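## 4. Primer lavado y cuidado de la funda Totard

¡Ya tienes la funda montada y el sofá parece otro! Antes de estrenarla del todo conviene darle un primer lavado, que suaviza el tejido y asienta el color (en los tonos oscuros se nota muchísimo).

1. Retira la funda tirando primero de las esquinas traseras y después de los reposabrazos.
2. Cierra todas las cremalleras y ata las cintas de ajuste entre sí con un nudo flojo.
3. Dale la vuelta, con la costura hacia fuera.
4. Sacude bien la tela al aire libre o junto a una ventana abierta.
5. Lávala sola, a 25 grados, con detergente líquido y un centrifugado suave.

> **Nota:** la funda de 2 plazas mide 182 cm de ancho. Si la tuya es la modular Bekari, lava cada pieza por separado y guarda las etiquetas de posición (A, B y C), ¡que luego volver a montarla es un gusto!

Con el modelo Zellel puedes añadir un chorrito de vinagre blanco en el cajetín del suavizante. Deja la tela esponjosa y sin olor, y a nosotros nos encanta cómo queda.
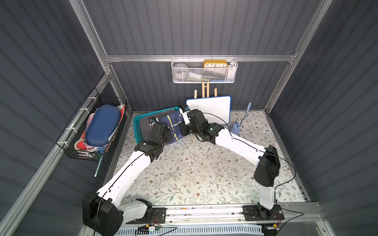
El suavizante corriente, en cambio, mejor dejarlo en el armario: apelmaza la fibra elástica y la funda pierde agarre en los reposabrazos.

### 4.1 Secado

1. Saca la funda en cuanto termine el programa.
2. Estira las costuras con las manos, a lo largo y a lo ancho.
3. Tiéndela a la sombra, doblada por la mitad sobre dos cuerdas.
4. Colócala en el sofá cuando esté casi seca; ese puntito de humedad ayuda a que se adapte de maravilla a la forma del asiento.

**Precaución:** no uses secadora ni pongas la funda sobre un radiador. El calor directo encoge la banda elástica y eso ya no tiene arreglo.

### 4.2 Manchas

Actúa pronto y con agua fría. Presiona con un paño blanco desde el borde hacia el centro, sin frotar. Para el café o el vino va muy bien el jabón en pastilla Grewal (ref. 386), que se aclara enseguida y respeta los colores.

**Precaución:** prueba antes cualquier producto en el faldón trasero y espera a que seque.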